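Kategorie: Game Studies / Raum und Stadt

3.2 Hafenstädte als Spielraum

Für die Untersuchung wurden 21 Titel ausgewählt, in denen eine Hafenstadt den überwiegenden Teil der Spielzeit als Schauplatz dient. Aufgenommen wurden reale Vorbilder ebenso wie erfundene Orte, sofern Kaianlagen, Speicher oder Werften begehbar sind. Titel, in denen der Hafen nur als Hintergrund einer Zwischensequenz erscheint, blieben unberücksichtigt. Die Auswahl folgt damit der engeren Definition von Valente, der unter einem Hafenraum ausschließlich solche Bereiche versteht, in denen die Spielfigur selbst handeln kann.

Am deutlichsten lässt sich der Aufbau an Stavstead zeigen. Die Stadt gliedert sich in 14 Viertel, von denen fünf unmittelbar am Wasser liegen. Zu Beginn ist nur das Lagerviertel zugänglich. Der Weg in die Oberstadt führt über die Markthalle, in der die Figur Waren annimmt, sortiert und weitergibt. Die Aufträge sind kurz und wiederholen sich, doch wechseln mit der Tageszeit Licht, Geräusche und Personal. Der Spieler lernt die Wege, ohne dass eine Karte eingeblendet wird.

Anders verfährt Nasamier. Der Hafen ist hier von der ersten Minute an offen, bleibt aber über weite Strecken funktionslos. Kräne und Container dienen vor allem als Kletterflächen, die Innenräume sind bis auf wenige Ausnahmen verschlossen. Wo Innenräume betreten werden können, fällt die Menge der Kleinteile auf: Dosen, Körbe, Kabel, Werkzeug. Solche Gegenstände tragen zur Handlung nichts bei, prägen jedoch den Eindruck eines genutzten Ortes.

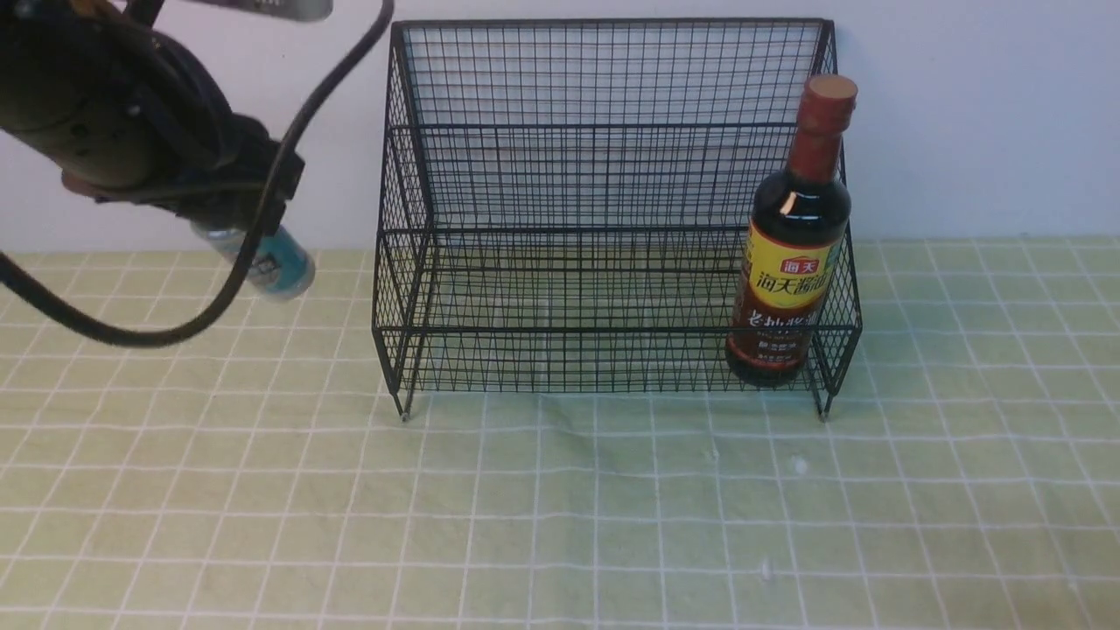
Abb. 4: Schwarzer Drahtgitterkorb, darüber eine waagerecht gehaltene Dose in einem Greifer.

Von der Ausstattung zu unterscheiden ist die Frage der Orientierung. In 16 der untersuchten Titel übernimmt ein einzelnes hohes Bauwerk diese Aufgabe, meist ein Leuchtturm oder ein Kran. Trunex verzichtet darauf und arbeitet mit dem Gefälle der Straßen: Wer bergab geht, erreicht das Wasser. Dieses Verfahren ist schlicht, es trägt aber auch bei Nacht und bei Nebel, wenn Landmarken ausfallen. In den engen Gassen um den Teixeira-Platz kommt es allerdings an seine Grenze, da das Gelände dort eben ist und die Fassaden einander stark ähneln.

Horácio Valente hat vorgeschlagen, solche ebenen Zonen als »Verweilräume« zu bezeichnen. Der Begriff ist brauchbar, setzt aber voraus, dass die Figur dort etwas vorfindet, was den Aufenthalt lohnt. In Trunex sind das Gespräche mit Händlern und ein Kartenspiel, in Stavstead die Warteschlange vor der Fähre. Nasamier bietet nichts Vergleichbares – die Plätze werden in der Regel nur durchquert.

Die Größe der Spielwelt hat auf diese Unterschiede wenig Einfluss. Stavstead kommt mit 200 begehbaren Gebäuden aus und wirkt dichter als Nasamier, dessen Fläche ein Mehrfaches beträgt. Auf die zeitliche Gliederung der Aufträge geht Abschnitt 3.3 ein.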